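Reltura Opens Free Laundry Pickup for Hospital and Care Workers

April 8, 2020. Reltura, a family-owned laundry and garment care company, announced today that it will wash the work clothes of nurses, hospital cleaners, home care aides and other care workers free of charge until the end of May. The service starts this week in the 12 neighborhoods where the company already makes deliveries.

The idea came from the customers. In the last weeks our front desk received many calls from people who work long shifts and come back to a building where the shared laundry room is closed or has a waiting list. Some of them wash their uniforms by hand in the bathtub at night. Others buy extra sets because they cannot dry them in time for the morning. We have machines which stand still for half of the day, as our restaurants and hotels sent us almost no work since the middle of March. So it was not a difficult decision.

"My mother was a ward nurse and she ironed her uniform every evening in the kitchen, also when she was very tired," said Rania Mansour, general manager of Reltura. "If we can take this one job away from somebody, I am glad to do it. We have the water, we have the machines and we have people who want to work."

How the service works

Care workers can register by telephone or with the form on the Reltura website. They need to show a work badge or a letter from the employer one time only, at the first pickup. Each registered person can send one bag per week, with up to 10 pieces of clothing. Scrubs, tunics, pants, T-shirts, socks and fleece jackets are accepted. Coats, shoes and anything made of leather cannot be accepted in this program.

Pickup is made at the door without contact. The driver rings the bell, steps back and waits until the bag is outside. The clean clothes come back after two working days, folded and closed in a paper wrap. Customers who prefer to bring the bag themselves can use the side entrance of the main plant, Monday to Saturday.

The washing itself is done in a separate line, with its own carts and its own drying room, so the work clothes of care workers are never together with the laundry of other customers. The line is managed by Teófilo Giraldo, who has worked for the company for many years and who wrote the new handling rules together with the shift leaders. All staff in this line wear gloves and masks, and the bags are opened only inside the sorting area.

"People ask me if we use something special," said Mr. Giraldo. "We use hot water where the label allows it, good detergent, and enough time in the dryer. The most important is that we don't hurry."

Partners of the program

The paper wrap and the washable bags are a donation from Grurent, a packaging supplier which has worked with Reltura since its first plant. Trolteck lends two delivery vans for the evening route. Waqas Soomro of Trolteck said that his drivers asked for this route before it was even on the schedule.

Reltura expects to wash about 1,000 bags before the program ends. If the demand is higher, the company will first add a night shift and only later think about a waiting list. No employee was let go this spring, and the persons who normally work on hotel linen are now trained for the new line.

How to prepare the bag

We kindly ask all participants to follow these points, which help our sorting team very much:

Empty all pockets, including the small pen pocket on the chest. Ink is the most common damage that we see.

Close zippers and open all buttons.

Keep dark and light clothes apart at home if possible. A simple basket for each color is enough, and the clothes do not need to be folded. 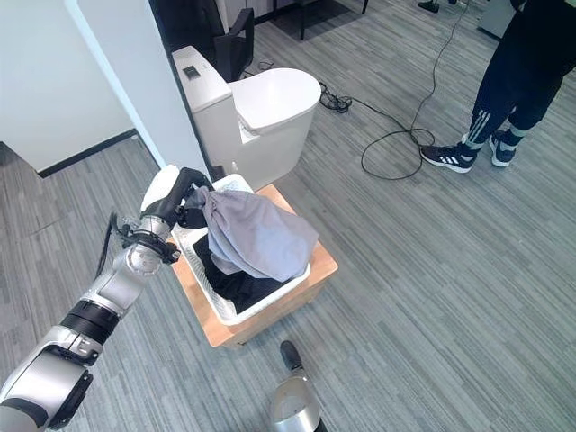
Write your name on the bag tag with a permanent marker. Please do not write on the bag itself, as it will be used again by other people.

Do not put wet clothes in the bag. Hang them first over a chair or a shower rod.

Tell the driver by telephone, not on a note, if a piece needs special care. Notes are often lost in the bag.

Registration and contact

Registration is open now. The telephone line is answered from Monday to Saturday by Iqra Paracha and her team, in English, Spanish, Arabic and Urdu. Employers who wish to register a whole department can write to Kulsoom Chaudhry, who is responsible for group accounts and for questions from the press.

About Reltura

Reltura offers washing, ironing and repair of clothes and linen for private homes and small businesses. The company began as a single shop with the name Paracha Laundry and took its present name when the second plant was opened. It is still owned by the same family.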